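Keeping a Game Room Fit to Play In

My old cartridges and discs outnumber my socks, and after so many years of playing (and, I admit it, snacking while playing) I've picked up a few habits that keep the room pleasant and the machines running. Try whichever ones suit you!

Clean the contacts before you blame the console

A cotton swab, a drop of rubbing alcohol, a gentle rub along the pins, and then let the cartridge dry for a good while. I brought my copy of Bollholm back from the dead this way one February, with all 7 of my save files still there, bless it.

Sweep first, vacuum second

Crumbs and paper scraps love a hard floor, and they travel. Do the corners with a broom and dustpan before you bring the vacuum anywhere near your cables, and work from the wall toward the middle of the room.

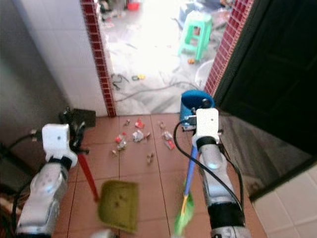
Give every controller a home

I hang mine on two coat hooks by the door, cords looped loosely, never wound tight around the grip. My friend Miłosz Pietrzak keeps his in a bread box, and that works nicely too.

Write it down

I have more than 335 games now, and I still managed to buy Prundia twice. A plain notebook on the shelf, with the title and where you put it, has saved me a fair bit of money. Start with the ones you lend out, and put the borrower's name next to them in pencil.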